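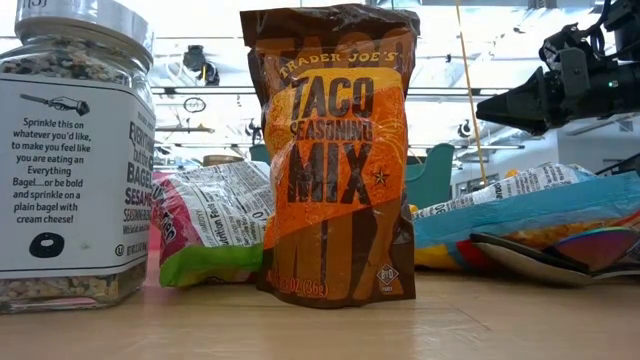
Anahera Tawhiri thinks I have this chapter in the wrong place. Rules should come last, she told me after reading the draft, once students have broken a few things and want to know why. I moved it to the back of the book for a whole semester on her advice, and then I moved it right back to where you're reading it now. By the time my students got to it, they had already picked up every bad habit it was written to prevent!

# Chapter 4: House Rules for a Shared Tabletop

So, rules. I know, I know. You signed up to make an arm pick things up, and I'm about to talk to you about tape, log sheets and who gets to hold the stop button. Stick with me, because most of what goes wrong at a bench is pretty dull, and the fixes are dull too (and cheap, which I like).

Let's start with groceries. A pouch of taco seasoning is a wonderful teacher. It stands up by itself, it wrinkles, it shines under the lights, and it can fold when you squeeze it. A glass jar does none of that folding, and if it goes off the edge of the table you'll be sweeping for a while. Put the two on one tabletop with a couple of crumpled snack bags and you've got four objects that need at least three different answers to the question "how hard may I grip this?" Write those answers down *before* the arm is powered. That's Rule 1, and at the Hudholm lab, where I taught for years, it was the only one printed in red.

## 4.1 Where do rules come from?

Three places, mostly.

**The law and the published standards.** Your country has workplace safety law, and there are international standards for industrial robots and for robots that share space with people. ISO 10218 is the one you'll hear named most. You don't need to memorize it. You do need to know who at your site has read it, and which edition they read.

**The manufacturer.** The manual gives you payload, reach, speed limits and stopping behavior. Please read the stopping part twice.

**The house.** These are the rules your own group writes, and they're what this chapter is really about. The Wasum handbook, which we'll borrow from a lot, began as one page taped to a door. It grew because people kept adding to it after close calls, and some of it still reads that way (there's a long paragraph on coffee).

## 4.2 A first set of house rules

Here's what I hand out on day one. Change the wording all you like.

1. Grip limits are written down for each object before power-on.
2. Glass stays at least 30 centimeters from the table edge.
3. One person has the stop button and does nothing else. No phone, no typing.
4. Hands stay out of the arm's reach while it's enabled, even if it's holding still. *Especially* if it's holding still.
5. Cables get checked at the start of every session, all the way along.
6. Food used as a test object is never eaten afterward. Mark it.
7. Drops, bumps and surprise stops go in the log, even the silly ones.

Rule 7 is the one people skip, and I get it, since nobody loves paperwork. But Ardalan Babaei went through one year of the Henare project's log and found 1174 entries, and 19 of them described the same thing: the arm starting up with the last user's speed setting. Each entry looked like nothing much. Read together, they got the startup checklist rewritten by September.

## 4.3 Before you read on

Go stand by your own bench for five minutes with a pencil. Sketch the table from above, draw the farthest the arm can reach, and mark anything inside that line that could break, spill or snag. Keep the sketch, as we'll need it in Section 4.4, where we turn it into a proper risk assessment.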